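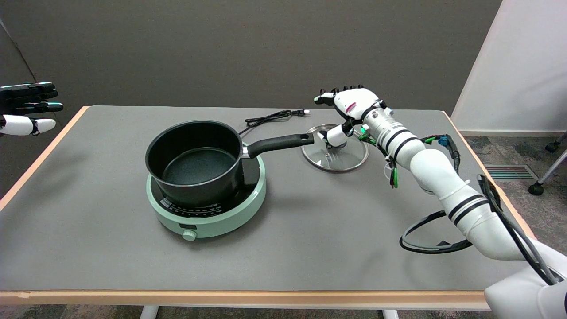

入户线更换当天，住户家里要停电多久？

每户计划停电一次，时长不超过5小时，电梯、水泵和楼道照明由临时电源供电。

2019年1月21日，Gokitz镇公用事业处公布Hinier住宅区供电线路改造方案。改造范围包括小区配电室、楼栋低压干线、单元集中表箱及入户线，共涉及住户631户。按照方案，室外部分先行施工，楼内部分随后逐栋推进，全部工程计划于6月底前完工。工程由Wita电气安装公司承担，配电室设备的验收由镇公用事业处与供电部门共同进行。

Hinier住宅区分期建成，各期的配电标准并不一致。早期楼栋的入户线为铝芯导线，表后只设一只总开关，户内照明和插座共用回路；后期楼栋已采用铜芯导线，插座与照明分开，但干线截面仍沿用早期设计。近年来住户用电设备增加，冬季傍晚负荷上升较快，部分单元干线末端电压偏低，表现为灯光变暗、空调室外机反复启停。去年冬季的测量结果显示，问题较集中的是靠近小区北侧围墙的几栋楼，这些楼距配电室最远，电缆路径也最长。

方案说明指出，末端电压偏低由几项因素叠加造成。一是干线截面不足，电流增大时线路压降随之增大；二是三相负荷分配不均，同一单元内用电较多的住户集中在一相上，另外两相利用率较低；三是部分接头老化，铜铝连接处未使用过渡端子，接触电阻偏高。检查人员在表箱内发现个别端子绝缘变色，已先行更换，其余接头将在楼内改造时统一处理。

改造后，入户线统一采用铜芯导线，每户总开关额定电流定为32安，并在户内配电箱加装剩余电流动作保护器。厨房、卫生间插座各设独立回路，空调插座单独敷线。楼栋干线按照新的计算负荷重新选型，单元内各户按相序轮换接入，使三相负荷趋于平衡。集中表箱更换为带分隔仓的金属箱体，进线仓加锁，出线仓保留检修操作空间，箱体与接地干线作可靠连接。

配电室方面，现有变压器保留，低压柜整体更换。更换期间采用旁路电缆供电，切换安排在日间负荷较低的时段。新低压柜预留两个备用回路，供小区日后增设公共设施使用。无功补偿装置改为分组自动投切，以减少电容器长期投入造成的过补偿。配电室排风口位置偏低，原有百叶积灰较多，此次一并改造，并在电缆沟入口处加设防火封堵。

室外电缆主要沿原有路径敷设。小区主路下方的电缆保护管部分已经变形，无法重新穿缆，需局部开挖。开挖段分段施工，单侧保留通行宽度，路面恢复后再转入下一段。Valentini楼前的绿化带下有供水管和通信管，图纸标注与现场位置存在偏差，施工单位将先人工开挖探沟，确认管线深度和走向后再定电缆位置。该处若无法满足平行间距要求，电缆改由楼西侧绕行，绕行段已在方案附图中用虚线标出。

楼内施工以单元为单位进行。每个单元先完成桥架和干线安装，再更换表箱，最后逐户接入新线。干线安装阶段旧线路继续供电，住户室内不受影响；逐户接入阶段需要住户在家，由施工人员检查户内绝缘电阻，合格后送电。绝缘测量前，应关闭总开关以下的全部分支开关，并拔下插座上的电器。测量结果不合格时，施工人员会逐一查找故障回路，将其隔离后恢复其余回路供电，并把情况写入登记表，由住户签字确认。

截至方案公布时，已有497户提交入户施工登记。登记表需填写户内现有大功率电器种类、户内线路是否自行改动过，以及可以配合施工的时段。未登记的住户不影响所在单元的干线施工，但旧表箱拆除前必须完成接入。房屋出租的，由产权人登记，也可以书面委托租户办理；长期空置的房屋，由产权人留下联系方式，接入前另行约定时间。 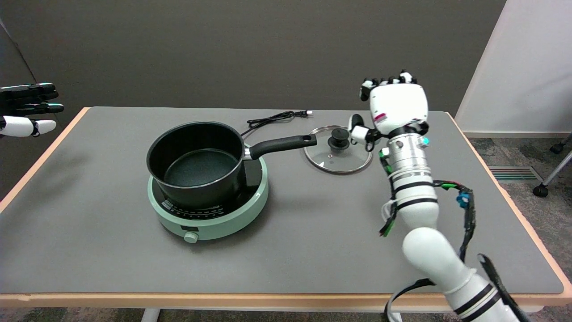
登记表中的大功率电器一栏，按设备铭牌上的额定功率填写，不按日常使用档位填写。铭牌通常在机身底部或背面，磨损后无法辨认的，可查阅说明书。固定安装的电热水器、浴霸和嵌入式灶具需要单独注明接线方式，自带插头的台面设备归入插座负荷。图中放着黑色平底锅的薄荷绿圆形电磁炉带有电源线和插头，线盘放在炉后，填表时即按后一类处理。同一插座回路上接有两台以上此类设备的，应逐台列出，施工人员据此核对厨房回路的导线截面和开关额定值。插线板不单独登记，接在插线板上的设备仍按其自身功率填写。

户内线路原则上不在本次工程范围内。方案所列的户内部分只包括配电箱、总开关、保护器，以及配电箱至厨房、卫生间和空调插座的专用回路，其他照明和插座线路维持现状。住户希望同时更换其他线路的，可以自行委托有资质的单位，完工后将检测记录交施工单位备案，再办理接入。墙体开槽应避开承重部位，卫生间防水层以下不得开槽。公共楼道内的弱电线缆不得借用新桥架，现有弱电线缆由各运营单位自行整理。

剩余电流动作保护器投入使用后，部分住户可能出现合闸后立即跳闸的情况。常见原因有两种，一是户内零线与接地线混接，二是电器绝缘下降。住户可先拔下全部插头再合闸，合闸成功后逐个插回电器；若拔下全部插头仍然跳闸，应保持开关断开，联系施工单位检查，不得拆除保护器或将其短接。保护器上的试验按钮每月按一次，按下后开关应当断开，没有断开的应及时报修。

费用方面，配电室、室外电缆和楼栋干线由镇公用事业处列支，集中表箱及入户线纳入同一预算。户内专用回路的材料费由住户承担，人工费不另收取。材料清单和单价在各单元门厅张贴，结算以现场实际敷设长度为准，由住户与施工人员共同量取。住户自行购买开关或保护器的，产品额定参数须与方案一致，安装前由施工人员核对，参数不符的不予安装。

停电通知将提前张贴在单元门口，内容包括停电起止时间、影响范围和现场联系电话。遇雨雪天气，室外电缆接头制作暂停，已经开挖的地段加盖保护，工期顺延。停电前，住户应关闭电热设备，保存计算机数据；家中使用医疗用电设备的，须在登记表备注栏注明，施工单位据此安排临时供电。电梯在电源切换前后各停运一次，每次约32分钟，停运时段与单元停电时间分别通知。

验收分为三个环节。室外电缆在回填前检查埋深、间距和警示带，接头处留存影像记录；楼栋干线送电前测量绝缘电阻和相序，送电后记录空载电压；全部住户接入后，再选择傍晚高负荷时段测量干线首端和末端的电压与各相电流。三相不平衡程度超出设计要求的单元，由施工单位重新调整接入相序，调整后复测。测量记录随竣工图一并移交，小区物业保留一份，供日后检修使用。

首个施工单元位于小区北侧，材料已进场，干线桥架安装先于其他楼栋进行。Valentini楼排在探沟检查完成之后。各单元的施工顺序表张贴在物业办公室外墙公告栏，顺序如有变动，以公告栏最新版本为准。入户施工登记继续在物业办公室受理，已登记的住户如需更改时段，应在所在单元停电通知张贴之前提出。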